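4. Fitting the Grireo fly sheet

Read section 3 (Measuring your horse) before you start. A sheet that is one size too large will slip to one side and rub the shoulders.

4.1 First fitting

1. Tie the horse in a quiet spot, or have a helper hold the lead rope.
2. Let the horse sniff the folded sheet. Wait until the head drops a little.
3. Lay the sheet over the withers, slightly forward of its final place, and slide it back so the coat lies flat.
4. Fasten the chest buckles first, then the belly straps, then the leg straps.
5. Check that a flat hand fits between each belly strap and the belly.
6. Leave the sheet on for 20 minutes and stay with the horse.

CAUTION: When removing the sheet, work in reverse order. Chest buckles are always the last to be opened.

4.2 Nervous horses

Some horses object to the sound of the fabric more than to the feel of it. Start with a small towel, rub the neck and shoulder with it, and take it away while the horse is standing still. Move on to the sheet when the towel gets no reaction. 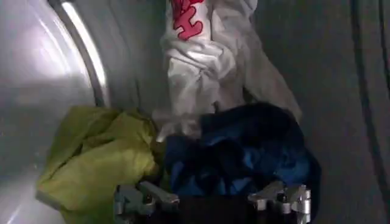 Itsuki Minami writes that three short sessions worked better on her mare than one long one, and that she left the neck cover off until the second week. We agree with leaving the neck cover until later – it is the part most horses mind.

4.3 Washing

Wash the sheet when sweat or mud has stiffened the lining.

1. Brush off dried mud and hair with a stiff brush.
2. Close all buckles and tie the leg straps together.
3. Wash at 30 degrees on a gentle cycle with a mild liquid soap. Do not use fabric softener.
4. Rinse twice.
5. Hang over a rail in the shade. Do not tumble dry.

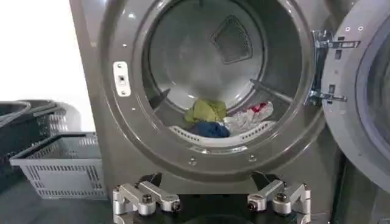
Fig. 9. Front-loading machine, door open.

Note: The Sobczak liner may be washed with the sheet. The Flukar neck cover must be washed by hand.

4.4 Storage

Store the sheet clean and fully dry, away from mice. If you put it away in October, check the straps for cracks before using it again. Replacement straps are listed in section 7.

Text revised 9/6/23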